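Two Arms and a Kettle

October 26, 2025

I've been meaning to write about work for months, and every time I sit down to do it I end up writing about the garden instead. So, with the beans finished and the rain coming sideways at the window, I've run out of excuses (and out of beans).

Those of you who have been reading a while will know I'm at Trellside, in the returns and repacking shed on the Plildale road. Household bits, mostly. People send back beakers, tubs, lids, toys with a piece missing, and we sort out what can go in a box again and what can't. I've done it for over 40 seasons if you count them the way the shed does, by stock changes, and I still like it, which my sister finds very hard to believe.

In April the Rastent trial started. We'd had a meeting beforehand with biscuits, always a worrying sign, and we were told that robot arms would be learning the simplest part of sorting, picking up small things and putting them in the right bin. There was a good deal of muttering on the way back to the benches, and some of it was mine. I've been through one redundancy already, at the old laundry, and you don't forget the feeling of being told that something is exciting.

Six months on, I'd say my days have changed shape more than they've shrunk. I used to spend the whole morning on my feet at the small parts bench, and by dinner time my wrists knew all about it. Now I do 3 mornings a week setting out trays for the arms and keeping a note of what goes wrong, and the rest of the time I'm on inspection, where you need to feel whether a lid is sitting properly. I sit down more. I've learned to write things up so that somebody in an office can follow them, and I'm rather proud of that, as I left school without much to show for it!

It isn't all rosy. The small parts bench was where we talked. You could do that job and have a proper natter at the same time, and half the shed's birthdays and bad knees and wedding hats were discussed over it. Inspection is quieter, and you can't chat when you're filling in a sheet. A couple of the younger ones have asked whether there'll be anything left for new starters to learn on, and I think that's a fair question and it deserves a better answer than the one they got. We've asked for the training hours to be put in writing. I'll let you know.

What I hadn't expected was to feel a bit fond of the arms. You find yourself willing them on when they go for a block, the way you would with a toddler and a spoon, and then you remember you're meant to be writing it down. My kettle is a few steps from where I sit, so I generally do my willing with a mug in my hand.

Anyway, it's blocks and bins for now, and the next lot of trays is mine to set out, so I'd better get my sandwiches made and go up to bed. Leave me a comment if your own place has gone through anything like it, especially if you managed to keep your talking bench.
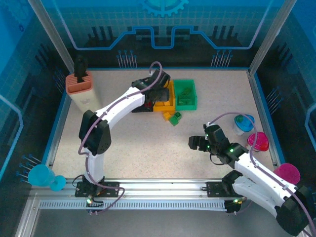
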